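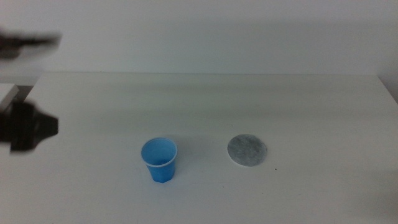

*Figura 7.1. Vaso de plástico azul claro sobre una mesa blanca.*

# Capítulo 7. El precio de mover energía

¡Empezamos uno de los capítulos más entretenidos del libro! Hasta ahora hemos hablado de yacimientos, refinerías y contratos como si todo ocurriera en el mismo sitio. Ahora toca embarcar el gas, y con los fletes la cosa se anima - y mucho.

Piensa en Rolberg, una comercializadora que compra gas natural licuado en la terminal de Skisham y lo vende en Brorkgate, a nueve días de navegación. Paga el cargamento, el alquiler del buque, el seguro y la regasificación (¡y también el gas que se evapora por el camino!). Si la diferencia de precio entre los dos puertos no cubre todo eso, el barco busca otro destino.

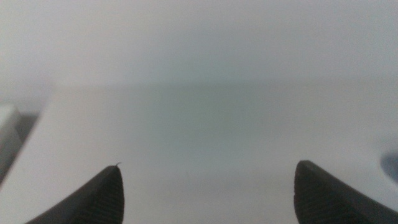

**¿Por qué el mismo gas tiene precios distintos en dos puertos?**

Porque transportarlo cuesta dinero y tarda, y cada puerto tiene su propia demanda y su propia capacidad de almacenamiento.

Vimala Amin, que negoció fletes durante años, llama a esa diferencia «la ventana». En octubre, cuando los compradores llenan depósitos antes del frío, la ventana puede abrirse en una mañana y cerrarse por la tarde. ¡Seguirla día a día engancha muchísimo!

Al terminar el capítulo sabrás calcular un margen de arbitraje, leer una póliza de fletamento sencilla y distinguir un contrato a plazo de una venta al contado. El caso Śliwiński, en el apartado 7.4, reúne las tres cosas - conviene tener la calculadora a mano. 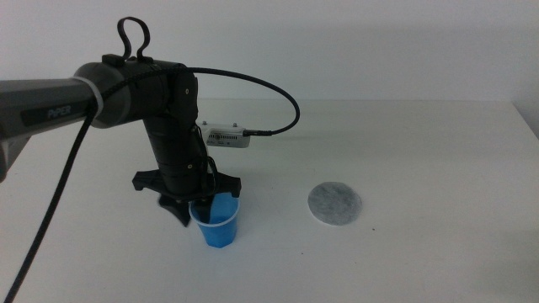
*Figura 7.2. Brazo robótico gris oscuro con la inscripción «PiPER».*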